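Gakley Help - Home and Clothing - Footwear care

Knit trainers: stretched collar and a slack heel after washing, can it be brought back?

Posted by Thilini Jayawardena
Tags: knit uppers, washing, shrinkage, heel slip

I have a pair of slip-on trainers with a one-piece knitted upper, no laces and no tongue. The label inside the heel says polyester with a small amount of elastane, and the sole is foam, glued on. I have worn them to work since June and they fitted closely until I washed them.

The wash was a 40 degree cotton cycle with a normal spin, in a net bag, with two towels. I then hung them by the heel loops over the bath. They took two nights to dry. Since then the opening sits loose below the ankle bone, and the heel lifts when I go up stairs. The length seems the same as before. Only the collar and the back part are slack.

What I would like to know:

Is the stretch permanent, or is it worth washing them again and drying them differently?

Would a tumble dryer tighten the knit? My dryer has a low setting but the manual gives no temperature for it.

If the collar can't be recovered, is there a way to take it in by hand without the stitching rubbing?

I weighed one of the pair before and after on the kitchen scales, as I wondered if water was still trapped in it. It was 334 g dry, so I don't think that is the trouble. I can sew a straight seam but have never repaired a shoe.

Cosmin Voicu
Member, 457 replies

Your fault is probably two faults together, and they need separating before you do anything.

A polyester yarn does not lengthen much at 40 degrees. What changes is the loop shape. A knitted fabric is made of loops, and when it hangs wet under load the loops pull long and narrow in the direction of the load. You hung the full weight of a soaked shoe from the heel loop, so the heel panel has been drawn upwards for two nights. That part can usually be recovered.

The elastane is the other matter. It gives the collar its grip and it does not like heat or long soaking in strong detergent. If the elastane has broken down, the collar will stay slack whatever you do to the loops.

1. Test the elastic first. With the shoe dry, mark two points 50 mm apart on the collar using tailor's chalk. Stretch that section to 65 mm, hold it for ten seconds and let go. Measure again after a minute. If it returns to 50 or 51 mm the elastane is sound. If it stays at 54 mm or more, go straight to step 5.

2. Inspect the rim and the folds. Go round the whole opening under a bright lamp and look for broken loops, thin places, or any spot where the ribs run apart. Dark knit hides damage well, so tilt the shoe until the light falls across the ribs. Check the creases too, where one fold lies over another. A pale fleck there may be harmless lint or it may be a worn patch, and you need to open the fold with your fingers to tell which. The rim of a black pair, seen close up: 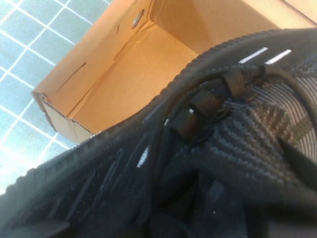 3. Re-wet and reset. Put the shoe in a bowl of water at 30 degrees with a teaspoon of mild liquid detergent for 22 minutes. Rinse until the water is clear. Press the water out with a towel and do not wring. Push the knit downwards and inwards with your fingertips, working round the collar, so the loops close up. It should look slightly short when you finish.

4. Dry it flat. Stuff the toe with plain white paper, leave the heel and collar empty, and stand the shoe on its sole on a rack. Change the paper every three hours on the first day. Keep it away from radiators. Room temperature with a fan is fine. Do not hang it by anything.

5. Take in the collar. Use a narrow knitted elastic, 6 mm or less, and a ballpoint needle. Lay the elastic along the inside of the rim, 3 mm below the edge, and fix it with a loose herringbone stitch in polyester thread. The elastic should be 5 per cent shorter than the section it covers. Start and finish at the sides and not at the back, as a knot over the tendon will rub. Paltex thread in the 120 weight has worked for me, but any fine polyester will do. Cotton thread will snap when the collar stretches.

On the dryer: I would not. The knit may tighten slightly, but the adhesive between upper and foam can soften at dryer temperatures, and the foam itself can shrink. Foam shrinkage is not reversible.

I have done steps 3 and 4 on 17 shoes (one was a single, the other half of the pair was not affected). The heel came back well enough to wear on 14 of them. The three failures had all been through a dryer at least once.

Gazi
Member

just buy a gel heel pad, sticks inside the back, fixed mine in two minutes. no need to wash anything. mine were a bit loose from new though so maybe different

Pletata
Member, footwear section

Mostly agree with Cosmin Voicu, with two corrections.

The 65 mm stretch in step 1 is too much for some collars. If the rim has a stiff binding or a printed strip on it, stretch to 58 mm at most. Print tends to crack before the knit is anywhere near its limit. Scale the result to match: more than 2 mm of set after one minute is a fail.

Herringbone stitch is right, but work it only through the inner layer where the rim is doubled. Roll the edge between finger and thumb and you can feel if there are two layers. If there is only one layer, catch the back of the rib and not the whole yarn, or the stitches will show as a row of dimples from outside.

The gel pad will take up space behind the heel but does nothing for a loose opening. It also won't stick to damp knit, so wait until the shoe is fully dry.

For future washes, use cool water, a delicates cycle and the lowest spin, and leave the towels out. They hold a lot of water and pull on whatever they wrap round.

Comment from Thilini Jayawardena

Thank you. I did the chalk test on both. The left returned to 51 mm and the right to 52 mm, using the 65 mm stretch as I had not yet seen the second reply. There is no print on mine. I will soak and dry both flat, and order elastic for the right one in case.

Comment from Cosmin Voicu

52 is borderline. Dry it flat and test again before you sew.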